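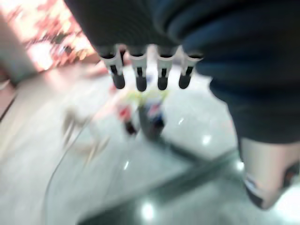
Uva note

The Uva note is a commodity-linked debt security issued by Zestidero, a produce finance company. It pays a fixed coupon twice a year, and the amount repaid at maturity depends on the wholesale price of table grapes. The notes trade on the Voyle exchange in units of 100.

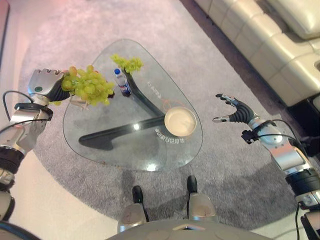
Kanano Markets Reference, editorial staff
Last revised 2024-10-02

Structure

Each note runs for 12 months and carries a coupon of 6 percent a year. Holders rank equally with the issuer's other unsecured creditors. There is no early redemption, though the issuer may buy notes in the market and cancel them.

Trading

Turnover is thin outside August, when new series are usually offered. Some 247 holders were on the register at the last count. Quotes are given clean, with accrued interest added at settlement.

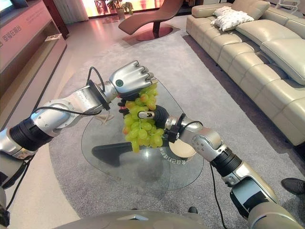 Redemption value is set by comparing the reference price at issue with the average over the final month. If the average is lower, principal is reduced in proportion, down to a floor set out in the terms. The reference price covers green grapes sold fresh in the bunch, like those held over the glass coffee table, and leaves out raisins and fruit crushed for juice or wine. All payments are made in cash, and holders have no claim on any fruit.

See also: Commodity-linked note; Accrued interest; Unsecured debt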